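Notes for Unit 6: Surface Gloss and Its Measurement
Naidoo Program in Coatings and Finishes

Reading: Wellenar course reader, section 2. Bring the worked problems to the lab session.

6.1 Two kinds of reflection

Light striking a finished surface divides at the boundary between air and material. One part reflects immediately at the boundary. The rest enters the material, scatters from pigment or filler particles, and either is absorbed or leaves again in many directions. The first part is specular reflection and the second is diffuse reflection. Gloss is the visual impression produced mainly by the first. Color, for most non-metallic finishes, is carried mainly by the second.

The fraction reflected at the boundary depends on refractive index and on angle. For a clear resin with an index near 1.5, it is 4 percent at normal incidence and rises steeply toward grazing angles. A floor that looks dull from directly overhead can therefore show a distinct sheen when viewed toward a window at the far end of the room.

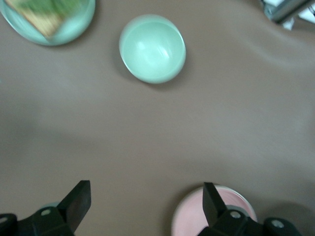
Roughness sets the width of the specular reflection. If surface height varies by much less than a wavelength, the reflected light stays in a narrow beam and the surface forms an image of the lamp. As roughness increases, the beam spreads and its peak falls. On a matte tabletop the result is soft gradation with a few paler streaks, while the smooth rim of a plate on the same table looks glossy. Hue does not enter into the comparison: a mint-green plate and a brownish-taupe surface can be ranked for gloss without reference to their colors.

6.2 Instrument geometry

A glossmeter directs a beam at the sample at a fixed angle and records the light received at the matching angle on the other side of the normal. The reading is expressed in gloss units relative to a polished black glass standard. Three geometries are in common use:

20 degrees, for high-gloss finishes
60 degrees, for general use
85 degrees, for low-gloss finishes

Take the 60 degree reading first. If it is above 70, repeat at 20. If it is below 10, repeat at 85. Always report the angle with the value. A gloss figure without an angle will be marked as incomplete.

6.3 Sources of error

Curved samples return low readings, as part of the beam misses the receiver. Use flat panels only. Dust and fingerprints on the standard shift every later reading in the same direction. Brushed or drawn-down coatings have a grain, so measure along it and across it and record both.

6.4 Lab set

The Udetti panel set contains 14 panels. Measure each one at 60 degrees in both directions, then at the second angle where required. Panel 397 is the check panel and is read at the start and at the end. If its two readings differ by over 2 units, recalibrate and repeat the run.

Enter results on the Ultport sheet, one row per panel. Leave the remarks column for visible defects such as orange peel, pinholes or haze.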